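Unit 4 Handout: Sectioning, Tension and Client Comfort
Natural Hair Care and Braiding, Level 2
Hustel School of Cosmetology

Read this before the practical in June. Bring it with you, along with your own combs and clips. The school supplies mannequins and extension hair.

1. Before any braiding starts

The consultation comes first. Ask when the hair was last washed, whether it has been relaxed or colored, and whether the scalp is sore anywhere. Look at the hairline and the crown under good light. If you find broken skin, heavy flaking or a bald patch with a shiny surface, stop and get your instructor. We don't braid over those.

Hair should be clean, fully detangled and dry or almost dry. Hair stretches when wet and pulls tighter as it dries, so a braid that felt fine at the chair can hurt by evening. Detangle from the ends up, in small sections, holding the hair above the knot.

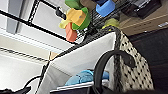

Dotted storage bin with black handle.

2. Sectioning

Start with four quadrants: ear to ear across the top, then forehead to nape down the center. Clip three of them away. Part the open quadrant with the tail of the comb, keeping the tail flat to the scalp. Dragging the point scratches the skin.

For the assessment set you will part the back of the head in the brick pattern, where each row is offset from the row under it so the scalp lines don't show. Medium box braids on the Irer practice head come out at more than 800 strands if you add up every piece of extension hair, so lay your hair out before you begin. Your finished set should have 18 braids in the two back quadrants. Rows near the nape can be a little smaller.

Common mistakes:
Parts that drift to one side as you move up the head
Sections at the temple that are too small to carry the weight of the added hair
Clips placed on top of a finished part

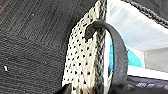
How tight should the base of a braid be?
Tight enough to stay flat and neat, and loose enough that the client can raise the eyebrows and turn the head without pulling. Small white bumps at the root, or skin lifting into a tent, mean the braid has to come out.

3. Tension

Most damage from braiding happens at the hairline. The hair there is finer, and years of pulling can thin it for good. The word for this is traction alopecia, and you need to be able to spell it and define it on the written test.

Start every braid with two or three loose turns before you add extension hair. Feed the added hair in small amounts. Keep your hands close to the scalp and move your body around the chair; reaching from one side makes the far braids tighter than the near ones.

Children need shorter sessions and larger sections. Ask them often whether it hurts. Don't wait for them to tell you. 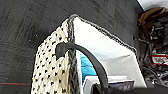
4. Aftercare

Give every client the Betancur aftercare card and go through it out loud. The main points are a satin scarf or bonnet at night, a light oil on the scalp when it feels dry, and no high ponytail for the first few days. Braids should come out within eight weeks. Soreness that lasts past the second day is a reason to come back and have the front rows removed.

When you take braids down, cut only the extension hair, well below the client's own ends. Comb out the shed hair before any water touches it.

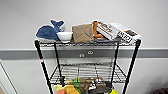 Black wire shelving unit, upper section.

5. For next class

Read chapter 17 in the Grosar textbook and write half a page on one of these:
How would you turn down a client who asks for a tighter style?
What changes in your plan if the hair was relaxed last week?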